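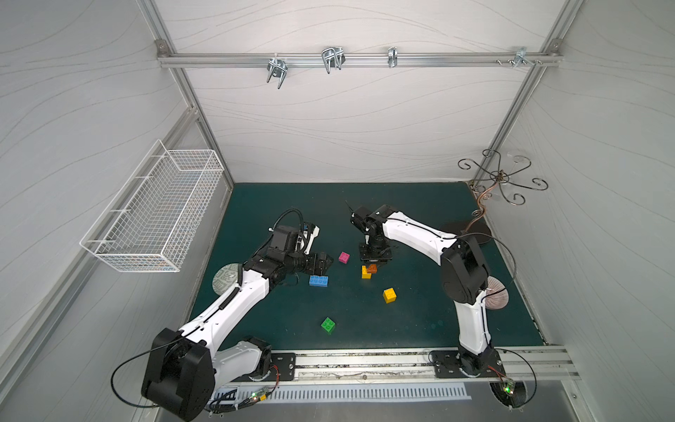 Bandener 工作间，例行维护当天，左右两臂都已通电。

Bandener 维护图集
更新于 2021年5月21日

先说一下语言。中文不是我的母语，这一页是我自己写的，没有请别人翻译。如果有的词用得不对，请按照上下文理解，或者写信告诉我，我会改。机械方面的词我查过词典，但是词典里的词和车间里大家说的词常常不一样，比如我一直写“导轨”，我们这里的同事说“料架”或者干脆说“铝条”。

Bandener 是我们在 Sosden 的一个双臂工作间的名字。它的旁边还有一个工作间，叫 Han，结构差不多，但是 Han 只有一条手臂，维护的方法也简单一些。这一页只写 Bandener。以前的维护记录是写在纸上的，纸放在控制柜的门里面，时间长了就看不清楚。四月我们换了夹爪的垫片以后，我决定把记录整理成图集，照片不多，文字比较长，希望接班的人看得懂。

工作间的样子

三面是白色的墙，上面印着很淡的灰色波纹，墙的接缝处用铝型材固定。前面有一条长的铝型材，两条手臂都用螺栓固定在它上面，中间隔着黑色的安装板。铝型材下面是带长孔的白色格栅。桌面铺深青绿色的垫子。

后墙上面的横梁挂着几个金属挂钩，左墙上有一个白色的铁丝网篮。它们属于任务里用的东西，维护的时候一般不用拆，只要看一看有没有松。我第一次做维护的时候把挂钩全部拿下来了，后来花了很长时间才把它们放回原来的位置，因为横梁的槽里没有记号。现在槽里有铅笔线。如果您擦横梁，请不要用酒精擦那条线。

积木放在垫子中间，是手臂练习抓取用的。做维护以前应该把积木收起来，可是检查夹爪对中的时候又需要它们，所以我的顺序是：先检查夹爪，再收积木，再擦桌面。别的人可能喜欢别的顺序，没有关系，只要擦桌面在最后。

停机和挂牌

维护以前，手臂要走到停放位置。停放位置在程序里的名字是“休息”，左右两臂分开执行，先左后右。先右后左也可以走通，但是右臂回来的时候肘部离背景里的摆件很近，我不放心。

手臂停好以后关掉伺服，再关掉控制柜的主开关，挂牌。然后等 2 分钟再打开格栅。控制柜是 Coteck 给我们装配的，门上贴着他们的接线表，接线表的版本和里面的线一致，这一点我对照过。如果以后有人改线，请同时改表，不要只用笔在旁边写一个箭头。

请注意，手臂断电以后关节有抱闸，但是夹爪没有。夹爪里如果有东西，断电以后它会掉下来。所以“夹爪里没有东西”是挂牌以前的最后一项检查。

螺栓

每一条手臂的底座用四颗螺栓固定在安装板上，安装板再固定到前面的铝型材。底座的螺栓我们很少动，只看记号线。记号线是用漆笔画的，从螺栓头画到板上，如果线断开了，说明螺栓转过。到现在为止我没有看见断开的线。

安装板到铝型材的螺栓不一样，它们会慢慢地松。铝型材的槽里用的是滑块螺母，手臂快速运动的时候整个板会有一点点振动，滑块螺母就会走。我们试过螺纹胶，效果可以，但是下一次要移动手臂的时候很难拆。现在用的是带齿的垫圈，没有胶。每次维护用扭力扳手过一遍，扳手放在控制柜下面的抽屉里，用完请把刻度调回最低。

拧的时候对角拧，不要一颗一颗按圈拧。这个道理大家都知道，我写在这里是因为我自己在赶时间的时候也忘过。

线缆

左臂的白色连杆上面有一段黑色的线缆保护套，沿着手臂走。底座旁边还有一圈黑色的线，弯成一个环。这个环是故意留的，手臂转到最左边的时候环会变小，转回来又变大。请不要为了好看把它扎紧。去年有人把它扎得很整齐，结果底座一转，插头就被拉出来一半，手臂报了通信错误，我们找了整个下午才找到原因。

检查线缆的方法很简单：用手从底座开始慢慢摸到手腕，摸到硬的地方、扁的地方或者有棱的地方就停下来看。戴薄手套，厚手套摸不出来。右臂的线从关节往后面右边绕，摸的时候人要从侧面伸手进去，比较别扭。我一般把右臂转到一个专门的位置再摸，程序里的名字是“摸线”。名字不太正式，但是很好找。

扎带只剪尾巴，不要剪得太斜，斜的断口会割保护套。弯曲半径的规定在 Coteck 的说明里，贴在接线表的背面。

运行每满 144 小时，做一次完整的线缆检查。小时数从控制柜的计时器上读，不要自己按照日历估计，因为有的星期工作间几乎不运行，有的星期晚上也在跑。

电路板

两条手臂的底座附近各有一块绿色的小电路板，通电以后亮绿灯。这两块板露在外面，没有盒子，我知道这不理想。盒子画好了，还没有打印。现在请注意不要把湿布放在前面的铝型材上，也不要把扳手放在那里。清洁的时候用干的软刷子刷板上的灰，从里往外刷。

左边那块板上有细的红线和黑线。红黑线的插头没有锁扣，只靠摩擦力。每次维护轻轻推一下，感觉到底就可以了，不要拔出来再插。我以前的习惯是拔出来看一看触点再插回去，插的次数多了，插座反而松了。这是我的错误，那个插座已经换掉。

手腕上的相机

手臂的手腕上有相机，从那里看夹爪的两个指头。相机的支架有两颗小螺丝，松了以后画面会倾斜，倾斜得很少，人看不出来，但是程序会觉得夹爪总是差一点。所以我们不靠眼睛，靠对比：维护以前存一张手腕画面，拧完螺丝以后再存一张，手臂在同一个位置，然后把两张重叠起来看指头的轮廓。如果轮廓错开，就要重新做标定。

镜头用气吹，不用布。垫子上的细毛很容易被布带到镜头上，我擦过一次，越擦越多。

指头离镜头很近，在画面里总是模糊的，这是正常的。我收到过两次报修，说相机坏了，对不上焦。焦点本来就设在桌面，请不要去转镜头的环，环上有一点固定胶，转了就断。

对中检查

把一块长的积木放在垫子上，夹爪张开，降到积木两侧，慢慢合上。如果对中是好的，两边的指头同时碰到积木，积木不动。如果积木先往一边走，说明一边的指头先到。走一点点可以接受，走得多就要调指头根部的垫片。

四月换的就是这个垫片。旧的垫片是我自己剪的铜皮，用了很久，边上翘起来了。新的垫片是 Coteck 加工的，厚度一致，装的时候不用再试来试去。换的时候指头要整个取下来，取下来以后左指和右指看起来一样，其实不一样，里面的倒角方向相反。我在根部用刻字笔写了字母，装回去以后字母朝外。

张开的宽度也要看。程序让夹爪全开，用卡尺量，和纸上的数对照，差得超过垫片的厚度就查齿条。齿条里会有灰和毛，用牙签挑出来，然后上一点点油，真的只要一点点。油多了会滴到垫子上，垫子吸了油，颜色会变深，洗不掉。

桌面

从手腕的高度往下看垫子，能看到站在旁边看不到的东西。
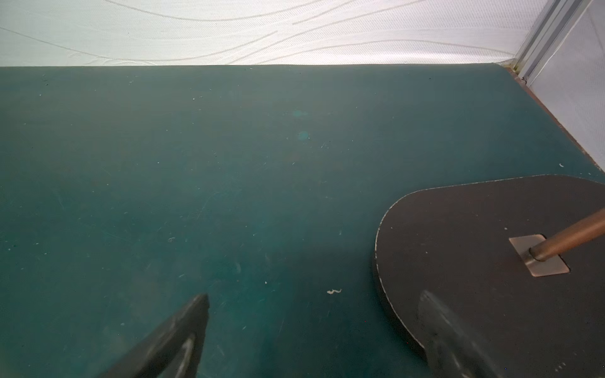
有一位读者在留言里写，他们那里的桌垫每个季度翻一次面，划痕就分到两面去了，问我们为什么不这样做，又问夹爪靠近摆件的底座时，下降速度要不要另外设。

谢谢这个问题，我分开回答。翻面的办法我考虑过，但是我们的垫子背面有胶，翻不了。如果以后换新的，我会选没有胶的，用边条压住。细的划痕对抓取没有影响，我们不管它。我们管的是碎屑。垫子上那个卷曲的白色小碎屑，还有散开的浅色小点，都应该在下一次运行以前清掉。碎屑如果粘在指头的内侧，抓小东西的时候会滑。

速度的问题：要另外设。夹爪在底板的边缘附近时，我们把下降速度降到平时的四分之一。底板是深色的，平放在桌面上，边缘已经磨出浅色的一圈。深色的指头在深色的板上面，画面里不太容易分开，所以我不愿意只靠画面判断高度。程序里有一个高度下限，在空的垫子上面是一个数，在底板上面再加 8 毫米。这 8 毫米是余量，不是板的厚度，请不要因为量了板的厚度就去改它。

同一位读者后来又写，他们用的是力传感器，不设下限。这当然更好。我们的手腕没有装力传感器，只能看电机电流，电流的反应比较慢。

清洁的顺序

先用手持吸尘器吸，吸头上套一层细纱布，这样小螺丝不会被吸走。从后墙往前面吸，角落最后吸。角落里铝型材和桌面接触的地方容易积灰，吸尘器够不到，要用旧牙刷。牙刷先刷竖的槽，再刷根部，方向反了灰会掉回已经干净的地方。

然后用微湿的布擦垫子。布要拧干，拧到手按上去不留水印。沿一个方向擦，不画圈。擦完等垫子干透再把积木放回来，不要用热风吹，垫子的边会翘。

白色的墙只用干布轻轻地擦。墙上的波纹是印上去的，用湿布擦久了会变淡，本来就很淡。更重要的是，波纹是有用的，相机靠它知道后面是墙，如果一块地方变成全白，画面处理会不稳定。我们备了一张新的墙面，卷着放在 Han 的后面，不要压它。

灯和反光

桌面中上部分有时候会出现圆的亮斑，是上面的灯照出来的。我试过把灯往后移，亮斑就跑到另一个地方，没有消失。加一层柔光纸以后好一些，但是墙面变暗，要重新调曝光。最后我们决定不动灯，在标定的时候避开亮斑的位置。如果您调整过灯，哪怕只是擦灯的时候碰了一下，请在记录里写一行，不然后面的人会以为是相机的问题。

复位

全部做完以后，取下牌子，打开主开关，看两块电路板的绿灯。绿灯不亮，先查插头，再查控制柜里的保险，不要先重启程序。绿灯亮了，再给伺服上电，两条手臂分别用最低的速度走一遍完整的路线，人的手放在急停上。走完一遍没有声音、没有报警，才可以把速度恢复。

听声音这一点我想多说一句。右臂的肘关节在慢速的时候有一种轻的“沙沙”声，装机的时候就有，我问过 Coteck，他们听了录音，说可以继续用。如果声音变成“咔”的一下一下的，就要停。录音保存在共享文件夹里，新来的人请先听一遍再做维护。

需要准备的东西

扭力扳手，内六角一套，卡尺，漆笔，软刷子，旧牙刷，牙签，气吹，细纱布，两块布（一块干一块湿），薄手套，少量导轨油。都放在工具车的上层。牙签经常没有，我自己口袋里会带。

还没有做完的事

电路板的盒子。新的桌垫，要没有胶的。左臂保护套靠近肘部的那一段有一点磨亮，还没有破，下一次 144 小时检查的时候请先看那里。“摸线”的位置要给左臂也做一个，现在左臂是手动转过去的，每个人转得不一样。

Han 的图集我也想写，但是要等它的背景墙换好以后。有问题请在下面留言，我看到了会回答，有时候慢一些。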